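Local News | Community | 3 comments

Usasholm repair night moves to Sunday, adds tool lending

The monthly repair night in Usasholm will move to Sunday afternoons starting in July, organizers said this week. It had been held on weekday evenings in the Cormier building, where parking is short after 5 p.m.

Raquel Loureiro, who has run the sign-up desk for two years, said most people asked for the change. "Parents couldn't make it, and people on late shifts couldn't either," she said.

Visitors brought in 87 items last season, mostly lamps, radios and small kitchen appliances. The group will also start lending hand tools for up to 16 days at a time — a library card is enough to borrow them.
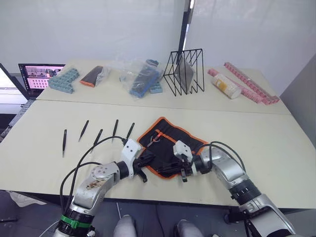
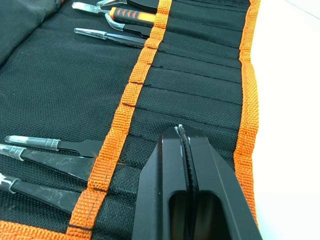
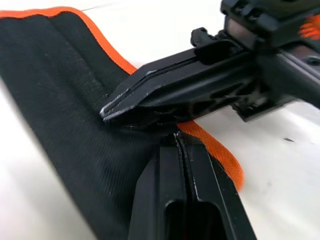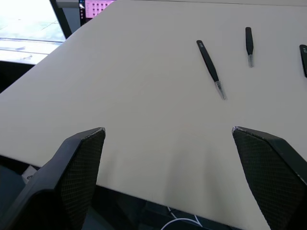

The lending shelf is paid for by a $3,509 grant from the town. Dimas Lau, who teaches the soldering table, said part of the money will go to replacement parts such as fuses, cords and switches.

Doors open at 1 p.m. and the last repair is taken at 4. Each household may bring two items. Microwaves and gas heaters are not accepted. Sewing machines are fine, but call ahead.

Comments

Yvette T.: Is the side door on Skorine Street still the one to use? The front was locked last time.

S. Montoya: Yes, side door. Ring twice.

oceane_g: Glad about Sunday. My toaster has been waiting since winter.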